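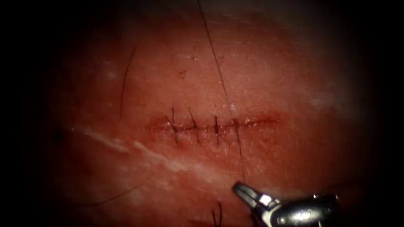 # Idlow word list

A plain-text glossary of sewing and mending terms, kept in one CSV file. It started as a set of notes for the Iltisitz repair evenings and was first put online in March 2022.

## Contents

- `terms.csv`: 182 entries, one per line
- `sources.txt`: the pattern books and leaflets the terms came from
- `old/`: the November version, kept for people who still link to it

## Columns

| Column | Meaning |
|---|---|
| `term` | the word as printed in the source |
| `group` | stitch, seam, tool or cloth |
| `note` | free text, up to 40 words |

`group` is never blank. `note` often is.

## Known problems

- "Tack" and "baste" are separate entries with the same note.
- 3 entries under `tool` have no source.
- Accents were lost in lines copied from the Kostasico leaflets. The ones from Jireš are fine.
- Spelling is American except where a source title uses something else.

## Changes

Please send one change per pull request and keep the file in alphabetical order. New groups need an issue first.

## License

CC BY 4.0 for the notes. The terms themselves are free to use.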